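Short Course in Garden Practice > Part Two > Chapter 5

Chapter 5: Water in the Ground — Drainage Before Planting

Tuesday, November 19, 2019
By the Gevell course team
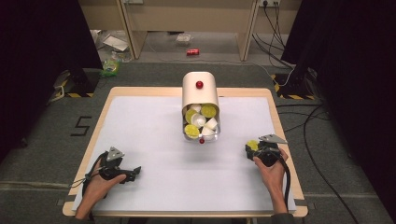 Most plants that die in their first year die at the root. Drought gets the blame. Frost gets the blame. Dig the thing up and the roots are brown, soft and smell of eggs. Too much water, or the right amount with no way out.

So this chapter comes before the planting ones, and before paving too, as paving makes everything worse if the water hasn't been thought through first. Chapter 4 dealt with soil types. You'll need it. If you skipped the bit on texture, go back and do the ribbon test at least.

What the chapter covers: how water moves through soil, how to test a plot, what the results mean, and the main ways of putting a wet plot right. Pumps and pond overflows are left for Chapter 9.

5.1 Where the water comes from

Four sources in an ordinary garden. Rain falling straight on it. Rain running on to it from somewhere higher — a neighbour's lawn, a field, a road with a poor kerb. Roof water, from downpipes that end in the wrong place. And ground water coming up from below when the water table rises, usually late winter.

Students nearly always look at the first and forget the other three. Roof water especially. A millimetre of rain on a square metre of roof is a litre. Work it out for a whole house over a wet week and it's a lot of water to be tipping out at one corner of a border.

Run-on is harder to spot. Go out in heavy rain. Really, go out in it, coat on, and watch. Look for silt lines, flattened grass, bark mulch that's been shifted and piled up against something. Ten minutes in a downpour tells you more than a afternoon with a level in the dry.

Ground water is slow. It doesn't arrive with the rain and it doesn't leave with it. If a hole fills from the bottom during a dry spell, that's the water table and most of the cheap remedies in this chapter won't touch it.

5.2 How it moves

Soil is solid bits with gaps between. Big gaps drain, small gaps hold. A good garden soil has both, so after rain the large pores empty and fill with air while the small ones keep enough water for roots to use. The point at which the free water has gone and the held water is left is called field capacity. Learn the term, it comes back in Chapters 6 and 7.

Clay has plenty of pore space but nearly all of it is tiny. Sand has less in total and nearly all large. Hence the odd fact that a clay holds more water than a sand and still feels airless and slow.

Structure matters as much as texture. Structure means how the bits clump together. A clay with good crumb structure has big gaps between the crumbs and can drain quite well. The same clay driven over by a digger in March, when it's wet, loses the lot. Squashed flat. It may take years to come back.

One more thing here, and it catches people out. Water doesn't pass readily from fine soil into coarse material below it. It hangs in the fine layer until that layer is saturated, then drops. So a layer of gravel in the bottom of a planting hole doesn't help the plant. It makes a shallower hole with a wet base. Same for crocks in pots, though the argument over that one will go on for ever.

5.3 Signs on the surface

Before any digging, walk the plot. Things worth noting:

Moss in the lawn, thick and on open ground away from shade.
Rushes, creeping buttercup, horsetail, silverweed.
Algae on bare soil — green slick, goes crusty in summer.
Puddles still there the day after rain.
Trees leaning, or with roots sitting up on the surface.
Fence posts rotted well above the usual line.

None of these proves anything alone. Moss grows in dry shade too. Horsetail, once in, will carry on in ground that was drained decades ago. Put them together with the test in 5.4.

Dry-side signs count as well. A patch that browns off first in June may have rubble under it, or an old path. Mark it on the plan. Old paths make useful drains by accident.

5.4 The percolation test

Dig a hole 300 mm square and the same deep. Straight sides, flat bottom. Scratch the sides with a fork if it's clay, as the spade smears them and a smeared side is as good as a glaze. Fill with water, let it drain away completely, overnight if need be. Then fill again and time it.

The first filling is only to wet the soil. Don't time that one. Dry clay has cracks and the water shoots off down them, and you get a lovely result which is no use to anybody.

Reading the second filling:

Gone within 2 hours: free draining. May need watering in summer, no drainage work.
Gone in 2 to 12 hours: fair. Most garden plants will manage. Improve the structure as you go.
Still there after 12 hours: poor. Read the rest of the chapter before buying any plants.

Those bands are working ones for this course. Soakaway design has its own test and its own arithmetic, laid down in the building rules, and you must use that one when you get to it. Don't mix them up in the coursework please, it happens every year.

Dig more than one hole. One high, one low, one near the house at the very least. Plots vary. New-build plots vary wildly, there may be topsoil over subsoil over whatever the builders didn't want to pay to take away.

Do the test in winter or early spring if you can. A summer test on clay flatters the site.

5.5 Looking down the hole

While the hole's open, use it. Look at the colour. Brown or reddish all the way means air is getting in. Grey or bluish with rusty spots means it sits wet for part of the year, and the depth at which the grey starts is roughly where the wet starts. This is called mottling (some books say gleying, near enough the same thing for our purposes).

Then push a thin rod or a long screwdriver into the side, working down. If it goes in easily, then stops hard, then goes in easily again, you've found a pan. A pan is a compacted layer. Sometimes natural, from iron washing down. More often it's from machinery, or from years of rotavating at one depth.

A pan is good news in a way. Break it and the water goes. No pipes, no gravel, no trench across the lawn.

5.6 Putting it right: cheapest first

Always work down this list in order. Don't jump to pipes.

Stop the water arriving. Move the downpipe, fit a butt, cut a shallow ditch along the top boundary. Check who owns the boundary and where the water will end up. You can't just send it next door.

Break the pan. By hand with a fork for small beds, pushing it in full depth and rocking it back. For larger areas a machine with a deep tine. The soil should be moist and no wetter. Too wet and the tine just cuts a slot.

Improve the structure. Bulky organic matter, every autumn, left on top or lightly forked in. Compost, rotted manure, leaf mould. Slow, but it works on nearly everything. Sharp grit can help on small areas of heavy soil. You need a great deal of it, far more than most people cart in, and a mean scattering does nothing at all.

Raise the planting. Mound the bed or build an edged one. Even a modest lift gets the crown of the plant out of the wet. Good for lavender, for Mediterranean stuff generally, and for most fruit trees on clay.

Plant what likes it. Dogwoods, willows, astilbe, candelabra primulas, flag iris. A wet corner planted properly can be the best thing in the garden and costs nothing to drain.

Drain it. Last resort, and it's section 5.7.

5.7 Land drains in brief

A land drain is a perforated pipe in a trench of gravel, laid to a steady fall and leading somewhere lower. The last part is where jobs fail. A drain with no outfall is a long thin pond.

Find the outfall first. A ditch (with permission), a soakaway if the subsoil below will take it, or a rain garden at the low end. Not the foul sewer. If the plot is a bowl with no way out by gravity, pipes aren't the answer and you want Chapter 9.

Keep the fall even. Dips collect silt. Wrap the gravel in a geotextile on fine soils. Fit an inspection point at each change of direction, or you will be digging it all up to find one blockage.

Before digging, find the services. Water, gas, electric, phone. Ask for plans and scan the ground as well, plans are often wrong.

5.8 Worked case: the Leite plot

Used again in Chapters 6 and 8, so keep your notes.

Long back garden, clay, falling gently towards the house. Lawn soft from November to spring. Previous contractor, Roltance, had quoted for a full herringbone of pipes. Three test holes were dug. The top two still held water after 12 hours. The one near the house drained well inside the 2 hour mark, on old rubble.

Rusty mottling in the top holes started just under spade depth, with a hard layer right at that point. A pan. Silt lines along the back fence showed run-on from the paddock behind.

What was done: a shallow ditch inside the back fence, led round to a rain garden on the low side and kept well clear of the house. Lawn deep-tined in early autumn, then top dressed. Two raised beds for the herbs. No pipes laid. The holes were tested again the following March and all three came out fair or better.

Note what wasn't touched. The ground by the house already worked, so it was left alone.

5.9 Before you go on

Pick a plot you can visit, do the walk, do the holes, sketch it to scale with the arrows for water in and water out. Reading: the Avetti soil notes in the course pack, sections on structure and pans. Chapter 6 starts with levels and you will need the sketch for it.

Contact the course office | © 2019 Gevell | Back to top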